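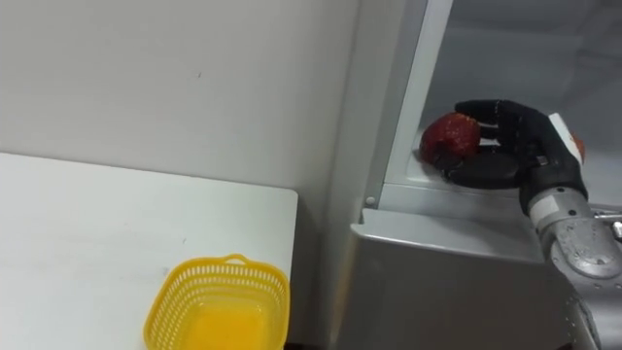 ## Ticket 411: fruit freezing in the top compartment

Hello again! The apples keep coming up hard as stones, so I've moved the yellow basket to the table and started over.

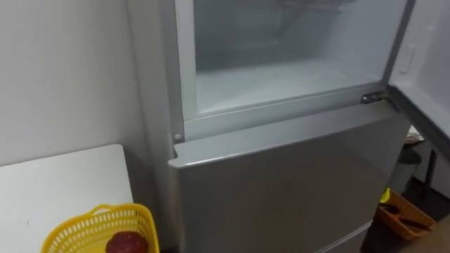
Top compartment, door open, nothing inside

I turned the dial down to 5 on Tuesday, fingers crossed.
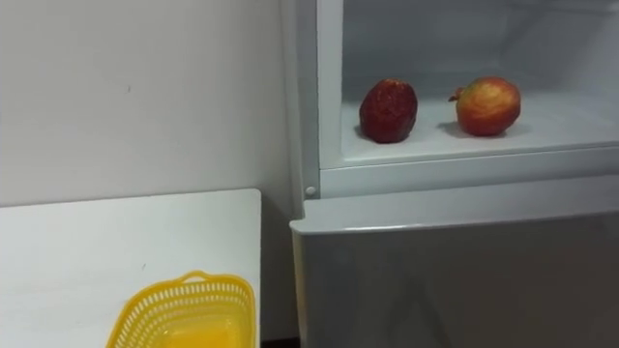

**Clollstead Kitchen Team**

Thanks so much for writing! Please leave a good gap between pieces, and check again at 9.
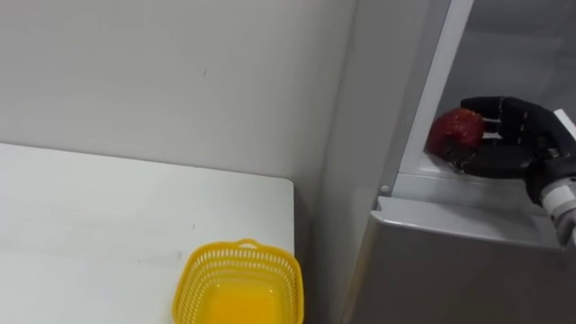
Red fruit at the sill

Status: open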